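Pusum 桌面仿真套件试用:机器臂离帮我收拾厨房还有多远
发布于 2022年11月1日 分类:软件评测 / 机械臂

先说结论给赶时间的人:值得装,特别值得装,但是别指望装完之后家里的碗就有人洗了。

我从九月开始用 Pusum,前后跑了快两个月,中间换过一次显卡,重装过一次系统,还把它带去 Prerodthorpe 的工作室给同事演示过两回。这套东西是 Casado 做的,一家挺小的公司,主业给包装车间做上下料,Pusum 算是他们内部工具放出来的版本。软件里给你一张桌子、一条机械臂、一个两指夹爪,再加一堆厨房和货架上常见的东西,罐头啊、纸盒啊、瓶子啊,你来写任务,它来算物理。听着朴素,玩起来停不下来!

我为什么会去碰它呢?我一直想知道一件很俗的事:机器现在到底能不能干家务。网上的演示视频看了太多,叠衣服的、倒咖啡的、开冰箱的,每一条我都看得热血沸腾,看完又总觉得心里没底,剪掉的那些部分是什么样子?自己跑一遍最清楚。真买一条臂太贵,家里也没地方放,仿真就成了最现实的入口。

安装

安装比我预想的顺。下载包不小,家里的宽带拖了一个晚上,第二天早上解压、填授权、跑自检,喝完一杯咖啡就能看到桌面了。授权费一年 900 欧,个人用户可以按月付,学校另有价格(我没去问)。这个价格我犹豫过。同类的免费工具有好几个,功能也不弱,可是光把模型导进去、把摩擦系数调到东西不乱飞,就够我折腾好几个周末。Pusum 省掉的正是这一段。

显卡要求写得偏保守。我那块旧卡也能跑,只是夹爪接触物体的时候会顿一下,像老电视信号不好。换了新卡以后非常流畅,影子也好看了许多。别笑,影子好看是有用处的,用相机画面训练抓取策略的人都懂,画面太假,学出来的东西一换环境就傻眼。

物体库

我最喜欢的部分!库里一共 442 件物体,质量、重心、表面摩擦都填好了,罐头拿起来真的有罐头的沉。纸盒分满的和半空的两种,半空的那种重心会偏,夹的位置稍微不对就往一边栽,我第一次看到的时候在椅子上叫了出来,因为我家橱柜里那盒麦片就是这副德性。

缺的东西也明显。没有塑料袋,没有保鲜膜,没有布。液体只有一个很粗糙的近似,倒水看上去像倒一把小珠子。想做抹桌子、拧抹布、套垃圾袋的朋友可以先等等,Casado 的更新计划里提到了软体,没有给时间。

叶菜和面包我自己试着导过模型,硬邦邦的,夹起来跟夹砖头一样。面包嘛,还能骗骗自己,生菜就算了。

能干什么活

我给自己定了几个任务,都是家里天天发生的:把买回来的东西从桌面分到两边,罐头归罐头,盒子归盒子;把挡在前面的东西挪开,拿后面的;把倒下的盒子扶起来。

分类这一项,表现让我非常高兴。物体之间留够一个巴掌的距离,自带的抓取策略几乎不用我管,连跑一批 30 次,失败的一只手数得过来。机械臂动作干净,下探、合拢、抬起,中间不犹豫。两年前我在 Cisham 看过一套类似的系统,每抓一次要想半天,像我爸站在超市货架前挑酱油。现在这个速度,进步真的很大。

可是把东西摆密一点,画风就变了。两指夹爪看着小巧,张开以后两侧的连杆往外撑,旁边站着一个罐头,手指还没碰到目标,外侧关节就可能先碰到邻居。人的手会侧一下、挤一下,用小指顺便把旁边的东西拨开,全程不过脑子。机器要么绕一个大弯从另一个角度进来,要么干脆报告找不到路径。我把间距一点点往里缩,成功率就一点点往下掉,缩到罐头和盒子快要贴上的程度,基本就是看运气了。

挪开前面拿后面,这个任务更有意思。策略本身不懂"先后",得自己写顺序。我写了一个很笨的规则:拿不到就先动最近的那个。笨归笨,能用!有一次它把同一个盒子左边挪到右边、右边又挪回左边,来来回回,我看得津津有味,端着碗面看完了整段。后来加了一条"挪过的不再挪",好多了。

扶盒子目前是最惨的。盒子平躺在桌上,夹爪要从窄边捏起来再转过去立住,放手那一下特别容易再倒。我问过 Ainhoa Vallejo,她在论坛上负责回答抓取方面的问题,回得很快也很细,建议我把松手的速度放慢,再让手指多停一会儿。照着改了以后,满盒的好了不少,半空的照倒不误。

我同事 Laine Hunt 对这件事的看法比我冷静。她在车间待过很多年,觉得工厂里的答案很简单,把盒子用导槽卡住,永远不让它倒,就不需要扶了。车间可以为了机器改造环境,家里怎么改?我总不能在橱柜里装导槽吧。(她说可以装。)

说到力度。Pusum 会把每次夹持的受力画成曲线,这个功能我一开始没当回事,后来天天开着。罐头随便夹,用力大点也没事。纸盒就很讲究,力小了打滑,力大了盒壁会报变形警告。自带的默认值偏大,估计是照着车间的习惯来的,做家务场景的话建议先往下调。我现在给纸盒单独存了一套参数,换任务的时候直接套用,方便得很。

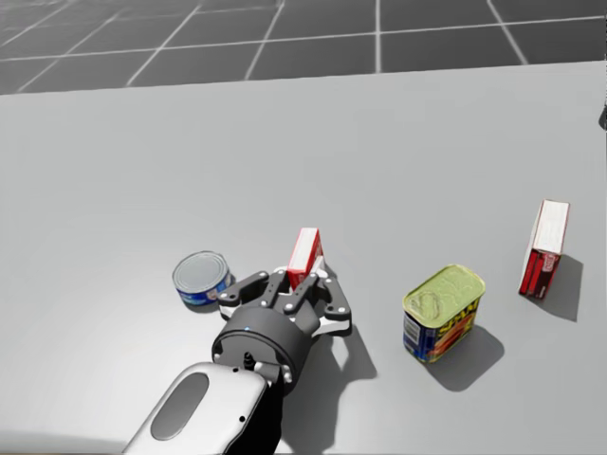
参数面板的设计我也想夸一下。所有滑块旁边都有一个小小的复位键,改坏了点一下就回去,不用翻文档找默认值。任务脚本可以边跑边改,存盘即生效,这种即时反馈对我这种边试边想的人来说太舒服了。唯一烦人的地方是撤销只有一层,我手快删过一整段摆放顺序,找不回来,只好重写。

文档方面,英文的很完整,西班牙文的更完整,中文目前只有安装那一章。例子写得扎实,每个例子后面都带一小节"常见的失败",作者署名 Covadonga Valcárcel,文风直来直去,读着很过瘾。希望别的厂商也学学这个写法。

再聊聊和真机的差距,毕竟评论区肯定有人问。工作室有一条臂,我把分类任务的策略搬过去试过一个下午。大方向没问题,该下探的地方下探,该合拢的地方合拢。偏差主要出在两处,一是相机标定,差一点点就夹歪;二是反光,金属盖子在顶灯底下亮成一片,识别出来的边缘会跳。仿真里可以随机打灯光,多打几组再训练,情况会好一些,这个我还没做完,做完了再补一篇。

至于那个最俗的问题,机器现在能不能干家务?按我这两个月的体会,桌面上的、硬的、分得开的东西,能,而且已经干得挺漂亮。收拾一张吃过饭的桌子,还不行。碗里有剩汤,筷子叠在一起,餐巾纸粘在盘子底下,光是想想我就替夹爪着急。可我还是觉得特别兴奋,分拣罐头和盒子这种活,换几年前也是拿出来当压轴演示的,现在我在自己家书桌前穿着拖鞋就跑起来了。

适合谁

想学抓取又不想先花三个月搭环境的人,很适合。车间里想在买臂之前估一估节拍的人,也适合,它有简单的传送带模块,我只浅浅试过,不敢多评。手头已经有一套成熟流程的团队,换过来的理由可能只有那个物体库。纯粹想看机器人洗碗的朋友,先看视频吧。

优点
物体库质量高,重量和重心可信
抓取动作流畅,默认策略开箱能用
受力曲线好读
论坛回复快

缺点
没有布料和袋子,液体很粗糙
物体摆密了路径规划容易放弃
撤销只有一层
中文文档太少

评分:满分 10 分,我给 8 分。软体出来以后我愿意再加半分,撤销改成多层再加半分。

补充一条,有读者来信问 Linux 下能不能跑。能,我主力机就是,只是声音模块会报一个警告,忽略即可,不影响仿真。笔记本上也装过,风扇声音大到家人过来关了两次门,跑简单任务没问题,批量测试还是放台式机吧。

下一篇打算写夹爪指尖的选择,软垫和硬垫差别比我想的大,曲线已经存了一堆,正在整理。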